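Home | Tickets | Team Wiki | Log out

Ticket 151: arm stops short of the table in the sim
Opened by: Lev Semeniuk, Droltesbridge Robotics Club
Assigned to: Zoriana Sydorenko
Status: Solved

Lev: Our reach task for the Onari challenge keeps failing. The planner gives up with "no path found" on 61 of 100 runs, and the other 39 go through beautifully, so I know it can work! Same start pose every time, same Franka model, same room with the rock diorama on the wooden table. I already reinstalled Itovell and put the joint limits back to default. No change.

Zoriana: Ooh, good one. Turn on the collision view and tell me what shape the office chair gets. I bet it's one big box.
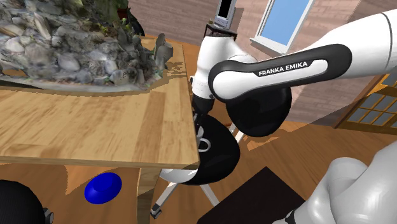
Does the planner use the same shapes we see on screen?

It uses the collision meshes, which are stored separately and are often much simpler than the visual ones.

Lev: You called it. The chair is a single box, and it takes in all the air around the seat and the legs. The diorama has the same problem, one block right up to the tips of the plants.

Zoriana: Great find! Split the chair into seat, post and legs, then run convex decomposition on the rocks. Leave the table alone, a box is fine there. Clear the scene cache before you test or you'll load the old meshes (I lost an evening to that in December).

Lev: Done, cache cleared. 100 out of 100!! Nadiia started a batch of 1,000 overnight and it finished with zero planner errors. So happy with this. Pushing the new meshes to the Cabrera branch now.

Zoriana: Love it. Closing. Wanda would like the before and after logs for the build notebook, please attach both.

Contact the help desk | © Droltesbridge Robotics Club | Back to top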